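Rafferty's quiet hour is back, and I am thrilled

If you've walked past Rafferty on a Monday lately and wondered why the music was off, I have good news for you. The quiet hour is back! I went along this week with a notebook and a flask of tea (old habits) and came away wanting to tell everyone I know.

For anybody new in town, Rafferty is the shared office building at the bottom of Flavell Street, the one with the green doors and the bike racks that are always full. A couple of years back they ran a quiet hour from 2 in the afternoon. No calls, no speakers, no chatting by the kettle. People loved it, then the front desk changed hands and it sort of faded away, the way these things do. I missed it more than I expected to, and I only rent a desk there part of the week!

Úna Ó Néill runs the desk now and she's the one who brought it back. She put a sheet of paper up by the mailboxes in June asking who'd be interested, and got 272 signatures, which is a lot when you remember that plenty of the people in that building never look at the mailboxes at all. I certainly don't. My sister signed for me.

"I thought I'd get my own name and maybe the accountants," Úna told me. "I had to tape on extra pages."

The rules are short. Phones go on silent, calls go out to the stairwell or the yard, and if you need to talk to a neighbor you write it down or wait. Headphones are fine so long as the rest of us can't hear them. Typing is fine too, though there was a bit of debate over one very loud keyboard upstairs (I know whose it is and I'm saying nothing). The hour ends with a little brass bell, and then the noise comes back all at once and everybody heads for coffee.
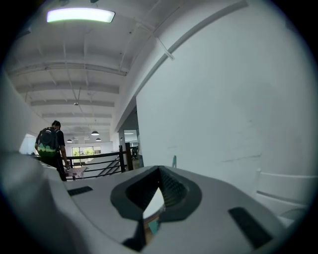 High ceilings in the office.

I did wonder if I'd just sit there getting sleepy. I didn't! I finished a grant letter I'd been putting off for ages, answered the emails I'd been hiding from, and still had time to stare at the wall for a bit. Your mileage may vary. The man across from me spent most of it doing a crossword and looked perfectly happy.

Not everyone is sold, I should say. Cathal McGrath sells printing for a small firm called Tondance, and early afternoon is when his customers like to ring. He's been taking his calls in the yard, and he'd like the hour moved to first thing in the morning. "I'm all for peace and quiet," he said, "but I'm also the fella standing outside in the rain with a price list." Fair point, and Úna says she'll look at it once the summer is over. She's also getting a quote for a bit of roof over the bike racks, so he may at least end up dry.

There's some money in it as well, which surprised me. The building has set aside $2000 for felt pads under the chairs, softer closers on the kitchen doors and a rug for the hallway, where every pair of hard shoes sounds like a horse going by. The door closers are first on the list. If you've ever tried to think while that kitchen door bangs, you'll understand why I nearly hugged her.

Porkora, the sandwich place next door, has joined in too and is holding its lunch delivery cart back until the bell goes. That means the late lunch crowd gets their rolls a little later than before, and I did hear some grumbling about it near the elevator. I had the roast pork with apple after the bell and would happily wait again.

You don't need to rent a desk to try it. Visitors can come in for the quiet hour at no charge, as long as there's a seat free and you sign in at the front before it starts. Bring your own mug, the cupboard is down to the chipped ones. If you have thoughts on the time slot, Úna has put a fresh sheet up by the mailboxes, and there's a pen on a string.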